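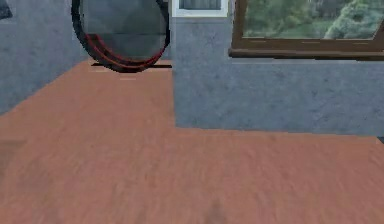 Club de robotique Odine
Le club Odine rend compte, dans les messages qui suivent, de l'avancement du projet étudiant Kokside, consacré à la navigation intérieure en simulation. Le présent fil s'adresse aux membres, aux établissements partenaires et aux équipes inscrites à la rencontre Ticona. (20 avril 2019)

Club de robotique Odine
Rappel du sujet. Un agent mobile est placé dans un logement simulé dont il ne possède pas le plan. Il reçoit une consigne courte, par exemple « rejoindre la porte à double battant », et doit s'y rendre à l'aide des seules images de sa caméra. Aucun capteur de distance n'est autorisé dans cette catégorie.

Club de robotique Odine
L'encadrement est assuré par Efren Dagdag, responsable des travaux pratiques. Le simulateur est fourni sous licence d'enseignement par la société Grestico. Les étudiants y accèdent depuis la salle informatique, sur réservation.

Club de robotique Odine
Le jeu d'entraînement compte à ce jour 618 trajets enregistrés. Chaque trajet est limité à 4000 pas de simulation ; au-delà, l'essai est classé comme interrompu et n'entre pas dans le calcul de la note.

Club de robotique Odine
Les surfaces réfléchissantes demeurent la principale difficulté. Le grand miroir ovale à cadre noir, au fond du passage, a donné lieu à de longs échanges au sein du groupe de perception. Dans plusieurs essais de novembre, le module d'estimation de profondeur prolongeait le couloir au-delà du mur. L'agent avançait alors jusqu'au contact.

Club de robotique Odine
Le groupe a retenu une solution simple : lorsque deux vues successives donnent des profondeurs incompatibles pour une même zone, celle-ci est marquée comme douteuse et l'agent s'en écarte. Le calcul s'en trouve ralenti, dans une mesure que les encadrants jugent acceptable.

Club de robotique Odine
Les fenêtres posent une question voisine. La végétation visible derrière le vitrage à cadre de bois était parfois classée comme espace franchissable. Une hauteur minimale d'appui a été introduite dans la carte – le réglage est consigné dans le cahier du projet, à la rubrique « Ouvertures ».

Club de robotique Odine
Second point de vigilance : les objets ajourés. Un déambulateur en tubes métalliques n'occupe que peu de pixels, et une carte trop grossière laisse croire que l'on peut passer entre ses montants. Il en va de même pour les pieds de chaise et pour l'échelle inclinée. Le groupe de cartographie traite désormais chacun de ces objets comme un volume plein.

Club de robotique Odine
Les changements de teinte au sol ont également été étudiés. La limite entre la surface gris foncé et le parquet brun-rouge était lue comme une marche par la première version du programme, et l'agent refusait de la franchir. La version 2 compare la teinte et la géométrie avant de conclure à un obstacle. Les ombres portées sous la table relèvent du même traitement. 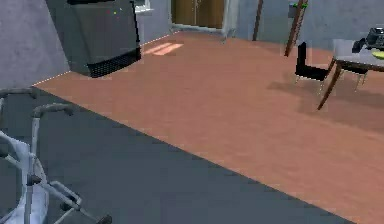
Calendrier et consignes aux équipes
Chaque équipe se compose de 3 étudiants au plus. Le dossier comprend le code source, le fichier de configuration et une note technique rédigée en français. Les dossiers incomplets seront retournés à leurs auteurs, qui disposeront d'un seul délai supplémentaire.

Club de robotique Odine
La note technique devra préciser la méthode de cartographie, les cas d'échec observés et les images correspondantes. Le jury accorde une attention particulière à l'analyse des échecs. Une équipe qui documente correctement une collision ne sera pas pénalisée pour l'avoir signalée.

Club de robotique Odine
Les essais d'évaluation se dérouleront dans des logements que les équipes n'auront pas vus. Le mobilier et l'éclairage pourront différer de ceux du jeu d'entraînement. Il est donc déconseillé d'ajuster les seuils de couleur sur une seule pièce.

Club de robotique Odine
En réponse à plusieurs messages : l'utilisation de modèles de vision préalablement entraînés est permise, sous réserve que leur provenance figure dans la note. La modification du simulateur lui-même reste interdite, y compris pour l'affichage.

Club de robotique Odine
Les étudiants de première année peuvent assister aux séances en qualité d'observateurs. Une initiation à la lecture des journaux de trajet leur sera proposée par Efren Dagdag avant la rencontre Ticona. L'inscription se fait auprès du secrétariat du club.

Club de robotique Odine
Le cahier du projet Kokside est consultable sur place. Les corrections de fond doivent être adressées au groupe concerné – perception, cartographie ou commande – avec le numéro du trajet en objet.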